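I spent two days in January at the Skosta Open, and I still have the wristband on as I type this (my daughter says I have to cut it off before work, and she's probably right). I've watched more online tournaments than I'd like to admit, but this was my first time sitting in a real arena with real noise, and oh my, the noise!

The doors opened at 9 in the morning and the line already went past the parking garage. I got talking to a couple of Provance fans in matching scarves who had driven all night, and they shared their donuts with me, so naturally I was a Provance fan by lunchtime. The group matches ran on two stages, and you could wander between them as long as you didn't mind losing your seat. I lost mine twice.

Between matches I took the backstage tour, which cost 68 dollars and was worth it to me, though I know some people grumbled. They walked us past the practice rooms, the casters' desk and a long hallway full of cables taped down in yellow, and then we had a good long stop in the players' area while our guide went looking for her radio.

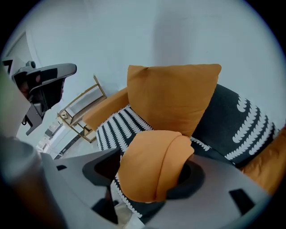
She turned out to be Mehwish Kakakhel, who used to play support for Vullik before she moved over to running events, and she was so generous with her time. Somebody asked how late the teams stay up reviewing matches and she just laughed. She also told us the stage crew had run 175 test matches before the weekend to shake out the network problems, and I believe it, as I saw only one pause in two days.

The final was Provance against Vullik, and it went the full distance. I won't go through every round, but when Provance came back on the last map the man next to me hugged me, and I hugged him right back. Vullik took it in the end, and my scarf friends were very quiet on the way out.

A few things if you're thinking of going next year: bring a water bottle, bring a sweater for the upper rows, and eat before 1 o'clock or you'll be in the pretzel line through the whole afternoon opener. Parking was a mess both days.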